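Setting the workspace limits for a two-arm cell in Stenent

This page explains how to define the area in which both arms may move before a planning job is run. It applies to Stenent release 4 and replaces the note issued in November. Last revised 6/27/20 by Nazareno Amato.

Before starting, confirm that both controllers are online and that the Olik calibration file has been loaded.

1. Open the cell file and select Limits. Enter the position of each wall as measured from the left base.

2. Set the wall margin to 26 mm. Smaller values are accepted by the software but should be agreed with Tomás Tully beforehand.

3. Under Shared Zone, mark the part of the table that both grippers can reach. The planner will allow one arm at a time to enter it.

4. Add the camera mount and the cable loop to the collision model of each arm. The standard model leaves them out - plans made without them may pass the check and still bring the cables into contact.

5. Choose Check Plan. The check takes nearly three minutes. Any step shown in amber must be reviewed by hand before the job is released.

If the check stops at step 2 of the plan, reload the calibration file and repeat it. Continued faults should be reported to Vsevolod Ostapchuk with the log attached.

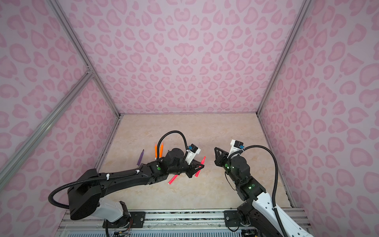
Two-arm cell with markers on the table, left of center.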